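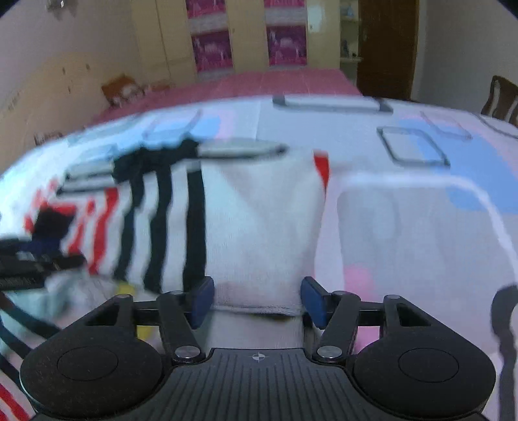
Le tricot rayé, sur le drap clair. Mars, un peu après 14 heures.

Journée de linge. J'avais repoussé le tri des affaires d'hiver depuis deux semaines et il ne restait plus de place sur la chaise de la chambre. J'ai commencé par le lit, parce que c'est la seule surface assez grande. J'ai tiré le drap à motifs bien à plat et j'ai tout renversé dessus, les pulls d'un côté, les tee-shirts à manches longues de l'autre, les chaussettes au pied du lit en attendant.

Le tricot rayé m'a pris plus de temps que le reste. Du noir, du rouge, du blanc, et les rayes dans le sens de la longueur une fois qu'il est couché comme je l'avais mis. La partie blanche unie se plie bien. Les rayures noires à côté, non : il y en a une qui reste droite, et celle du milieu part de travers dès qu'il y a un faux pli dessous. J'ai recommencé trois fois. Ma méthode, c'est de partir de l'ourlet, de le tirer vers moi, puis de lisser avec le plat de la main en remontant. Avec le coton ça suffit. Avec la maille il faut attendre un peu, elle revient, et on relisse.

Amra Dumitrescu est passée vers 15 heures rendre le moule à tarte. Elle est restée dans l'encadrement de la porte à me regarder faire et elle m'a dit que chez elle on roule les tricots, on ne les plie pas. Elle en a roulé un pour me montrer, un gris. C'est vrai que ça prend moins de place. Je n'aime pas l'effet que ça fait sur les manches, mais je l'ai laissé roulé. On a bu un café debout dans la cuisine. Elle cherche toujours quelqu'un pour reprendre son buffet, elle en veut 20 euros, autant dire rien, et personne ne vient le chercher à cause de l'escalier.

Repris à 16 heures. J'ai fait trois tas :
à garder pour le printemps
à ranger jusqu'en octobre
à donner

Le tas à donner est plus petit que je ne le pensais. Deux pulls qui boulochent, une écharpe, le gilet bleu que je n'ai pas mis de l'hiver. J'ai hésité pour le gilet. Je l'ai posé sur le tas, repris, reposé. Il y est encore ce soir.

Pour le rangement, j'ai sorti les bacs Kater de dessous le lit. J'en ai six, dont un avec le couvercle fendu depuis le déménagement. J'y ai mis les écharpes et les bonnets, qui ne craignent pas grand-chose. Les pulls sont allés dans les deux grands, à plat, les plus lourds au fond. Le tricot rayé est resté dehors pour l'instant, sur l'étagère du milieu. Il fait encore frais le matin et je sais que je le chercherai.

La lessive restante, je l'ai pesée sur la balance de la cuisine, dans un saladier : il me reste environ 600 grammes de la poudre Sanen pour les lainages. De quoi tenir jusqu'à l'été en ne lavant que le nécessaire. Il faudra en racheter chez Đorđević avant l'automne, ils n'en ont pas toujours et la dernière fois j'ai attendu un mois. J'ai noté aussi les boules de cèdre. Celles que j'ai ne sentent plus rien, je les ai frottées au papier de verre comme c'est conseillé et il y a eu une petite odeur pendant dix minutes.

Pas touché au repassage. La planche est derrière la porte, elle y restera jusqu'à demain. Le fer Trorkus goutte toujours quand on le met sur vapeur forte, il m'a taché une taie la semaine dernière. Je le détartre encore une fois et si ça continue je le change.

À 18 heures le lit était dégagé. J'ai changé le drap dans la foulée, tant qu'à faire, et j'ai mis l'ancien dans la machine avec les torchons. Trouvé en secouant la couette : une chaussette verte que je croyais perdue – l'autre est partie à la poubelle en janvier, évidemment. Je l'ai gardée comme chiffon pour les vitres.

Mal au dos à force d'être penché au-dessus du matelas. Il faudrait que je fasse ça sur la table, mais elle est trop étroite pour les manches et il faut d'abord enlever tout ce qui traîne dessus. Mangé tard, une soupe et le reste du fromage. La machine a fini son programme pendant que je faisais la vaisselle, j'ai étendu le drap sur la porte de la salle de bains.

Demain : le repassage, descendre le sac à donner, téléphoner à Amra pour le buffet. J'ai pensé à mon frère, il a un diable et une camionnette.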